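Shared Desks and What Ends Up on Them
Student project report, Workplace Studies
Stellan Amundsen
Jul 22, 2021

1. Background

The student office on the upper floor of the Kvam building has long desks that are booked by the half day. Complaints about them go to the building desk, and most are about clutter left behind by the last person. My project looked at what people keep on a shared desk, where it goes, and whether a short reset routine could help the next person start work sooner.

The room is carpeted and one end of the desk meets a large window. I chose this desk because it is used for video calls as well as ordinary computer work, so it has more equipment than most. The Tirna booking system allows each student 40 hours a term at a desk of this kind.

The desk surface is long, but depth is the limit. A monitor stand and a wave-style keyboard take up the middle, and the cables behind them use the strip at the back. Whatever else a person brings has to go to one side. In this case a kettle and a closed laptop share the left end, along with the conference webcam.
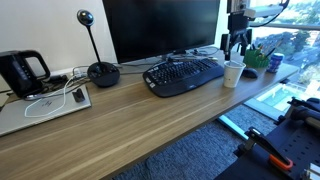

2. Method

I divided the desk into three zones: the working zone in front of the monitor, the side zones, and the back strip. For each item I noted its zone, whether it belonged to the room or to the user, and whether it had to be moved before somebody could sit down and type. I also asked other students to fill in a short form, with answers limited to 300 characters so that they would be easy to sort.

3. Findings

The back strip was the worst part. Cables and plugs collect along the wall near the power strip, and more cables run behind the keyboard toward the window. It is hard to tell which ones are in use without following each to its end. Several students wrote that they leave them alone for fear of unplugging something.

The side zones fill up because they have no set purpose. A closed laptop is flat, so it gets treated as more desk, and small things and loose cables end up on its lid.

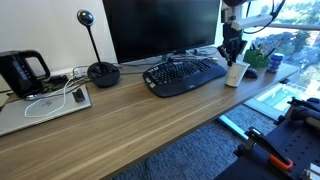 Kettles came up often on the forms. Most people wanted one in the room but not near electronics, and I agree with them. My recommendation is a separate shelf by the door, with its own outlet. The Drurlow catalogue has a narrow one that would fit.

Small waste was the other common item. Paper cups and used cloths stay on the desk if the nearest bin is in the hallway. They are light and tip over easily, and they take up the space where a mouse should move.

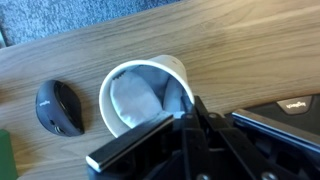

I tested the reset routine in September of last year, before the forms went out. It has four steps: waste off first, then personal items, then the keyboard squared to the monitor, then cables pushed back to the wall. The order matters, as cables are much easier to sort on a clear desk. The printed card is still in use at two desks — the others went missing.

4. Limits

This was one room and mostly one desk. I did not measure how long people took to settle in, only what they reported. A cable tray from Tekmont was ordered but did not arrive in time to be included.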